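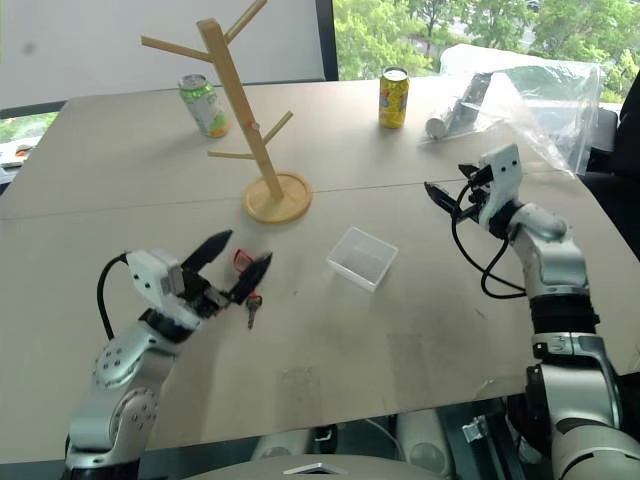
Yasmine Abou Zeid schreibt, sie würde für die Rundreise gar keinen festen Tagesplan mehr machen, nur noch die Übernachtungen buchen und den Rest vor Ort entscheiden.

Reiseplanung > Unterwegs organisieren > Vorlagen & Packlisten
Suchbegriff eingeben

Packliste für 2 Wochen, Handgepäck oder Koffer?
erstellt von jestlow_fan, 8. November

jestlow_fan
Ok das mit dem Tagesplan hab ich verstanden, war aber nicht die Frage. Mir gehts um die PACKLISTE. Zwei Wochen, drei Stationen, Flug mit Penton. Hab die Vorlage von Hedance runtergeladen, 91 Punkte. 91! Wer braucht das alles. Reisebügeleisen, Ersatzschnürsenkel, zwei Adapter pro Person. Hat jemand was kürzeres? Am liebsten zum Ausdrucken, eine Seite.

Driss Farouk
Nimm die Hedance und streich durch. Mach ich seit Jahren so. Bei mir bleiben 56 übrig, passt auf eine Seite wenn man die Schrift kleiner stellt.

kofferkind
56 immer noch zu viel imho. Kleidung für fünf Tage, unterwegs waschen, fertig. Liste brauchts dafür keine.

Driss Farouk
Und dann stehst du am Schalter ohne Impfpass. Klamotten kann man kaufen, Papiere nicht. Die Liste ist doch vor allem für den Kleinkram.

kofferkind
Papiere liegen bei mir in einer Mappe, immer dieselbe, die bleibt gepackt. Problem gelöst.

Yasmine Abou Zeid
Bin bei Driss. Im August ohne Liste los, Ladekabel fürs Tablet vergessen, und die Medikamente von meinem Sohn lagen noch im Kühlschrank. Halber Tag Apotheken abgeklappert. Tagesplan nein, Packliste ja, das sind für mich zwei verschiedene Sachen.

jestlow_fan
Medikamente guter Punkt, danke. Steht bei Hedance übrigens erst auf Seite drei, nach den Strandsachen?? Versteh die Reihenfolge nicht.

nordwind
Ist nach Zimmern sortiert, glaub ich. Schlafzimmer, Bad, Keller usw. Man läuft durch die Wohnung und hakt ab. Find ich ganz praktisch, muss man aber wissen.

jestlow_fan
Ah. Das erklärt einiges. Trotzdem blöd wenn man zu zweit packt.

Driss Farouk
Zu zweit: Liste zweimal drucken, jeder seine Farbe. Gemeinsames (Adapter, Reiseapotheke, Waschmittel) NUR auf eine. Sonst hat mans doppelt oder gar nicht.

kofferkind
Und was wiegt der Koffer dann am Ende? Wir hatten letztes Mal 700 Gramm zuviel und mussten am Flughafen umpacken, vor der ganzen Schlange. Nie wieder Koffer.

nordwind
Kofferwaage. Hab so eine von El Fassi, tut was sie soll. Batterie vorher testen.

jestlow_fan
Kofferwaage ist notiert. Handgepäck wäre mir auch lieber aber meine Frau macht da nicht mit, wegen der Wanderschuhe.

kofferkind
Die zieht man auf dem Flug an!!

Yasmine Abou Zeid
Sechs Stunden in Wanderschuhen, nein danke. Lieber Gepäck aufgeben und gut. Aber einmal Wechselsachen ins Handgepäck, falls der Koffer wo anders landet. Und die Adresse von der ersten Unterkunft auf nen Zettel in den Koffer rein, nicht nur außen dran.

Driss Farouk
+1 Zettel. Telefonummer auch drauf.

jestlow_fan
So, hab jetzt die Hedance genommen und gestrichen, bin noch nicht durch. Bügeleisen ist raus. Über die Ersatzschnürsenkel wird hier noch diskutiert. Stell die gekürzte Version dann rein wenn sie fertig ist, falls noch wer Interesse hat.

nordwind
Ja bitte, gerne als Tabelle.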